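2023-11-14

Five weeks of the sleep program and I am meant to write down my "reflections" tonight, so I will do it in my own notebook and not in theirs, which has a moon on every page.

The numbers, to get them over with. According to the Barta watch I slept 445 minutes last night. According to the Denetti app, which listens to me breathing from the bedside table, I slept 424. I paid for both of these and they were both in the same room as me. I'd like to know what I was doing for the other twenty-one minutes. Denetti gave me a score of 75 and said I was "building resilience." Barta said I had been restless and should think about my evening choices. My evening choices were soup and a library book.

What I remember is waking once for the bathroom and once because the radiator banged. Neither gadget mentions the radiator.

I've been reading back over October, and I have to admit it does look like an improvement if you only look at the chart. The line goes up. But I started wearing the watch the same week I stopped drinking coffee after lunch, and the clocks changed, and the people upstairs got rid of the treadmill. Any one of those could be the line. The Denetti people would say it's the wind-down breathing, four in and six out, and they've sent me a badge for it. I have skipped the breathing at least half the time. I press the button and brush my teeth while the voice talks.

Evening light

Hacer Kurtuluş came by at five with the rest of my things from the Clavitz shop, since she has the car this week. She believes in all of it. Amber bulbs, no screens after eight, a glass of tart cherry juice that costs more than wine. She says she has slept like a child since June. I pointed out that children wake up screaming, and she said that was exactly the kind of remark that keeps a person awake at night. Maybe she's right about that part.

We argued about light for most of an hour. Her claim is that a warm lamp tells the brain the day is over. Mine is that I fell asleep on a bus at noon in August with the sun square in my face, so my brain can't be listening very hard. She had an article on her phone. I asked who wrote it and she scrolled down and it was Clavitz, who sell lamps. She didn't see the problem. She said who else would know about lamps?

She did get me to agree to clear the white table and keep it clear, as a bedroom surface is supposed to be "quiet." I moved the mail and the pill box and the charger. It looks very nice and I now have nowhere to put anything.

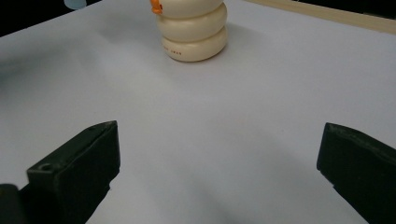 A cream-colored thing in fat round tiers, like a snowman that has given up. I keep looking over at it. I will say for it that it has no opinion of how I slept.

Things the program tells me to give up

I copied these out of the booklet this afternoon because I wanted to see them in one place, and in my own handwriting they look a bit sillier.

Naps. I gave these up in week one and went back to them in week two. There's no change in either number that I can find.

Reading in bed. The booklet says the bed must be for sleep only. I have read in bed since I was six. If the trouble came from reading it would have turned up before I was fifty-eight.

Worry. It really does say this. It says to set aside a "worry window" in the late afternoon and leave the worries there. I tried it on Friday's worries — the roof, the tooth, whether Oston will ever send back my deposit — and they all came to bed with me anyway, plus I had spoiled the afternoon.

Checking the time at night. This one I think is sound. I turned the clock to face the wall and I do lie there more calmly. But then the same booklet straps a lighted clock to my wrist, so I don't know what they want from me.

About the deposit, while I'm at it. Oston is the firm that rented me the special mattress topper for the trial month, and I returned it in its bag, with the receipt. The woman on the phone told me my case was number 522 and that cases are taken in order. I asked what number they were on. She couldn't tell me that. I lost more sleep over that call than over anything the topper was supposed to fix, and you will not find it on the chart.

I don't want to be unfair. I do feel better than I did in September. I got through the whole of Thursday without that sandy feeling behind my eyes, and I walked to the post office and back without thinking about lying down. Something is working. I just object to being told what it is by whichever company made the last thing I bought.

So here's my plan, and I'm writing it down so I can't change it afterward to suit the result. One week with the watch in the drawer and the app off. Same soup, same bedtime, no coffee after lunch, lamp as Hacer wants it. Each morning I write one word in here before I look at anything, good or bad or middling. Then a week with the watch back on, still one word first. If the watch is any use its numbers ought to agree with my words. My guess is that they won't, but I've been wrong about Hacer's ideas before (the humidifier).

The watch has just buzzed to say that my wind-down starts now. It is twenty to nine. I'm having toast.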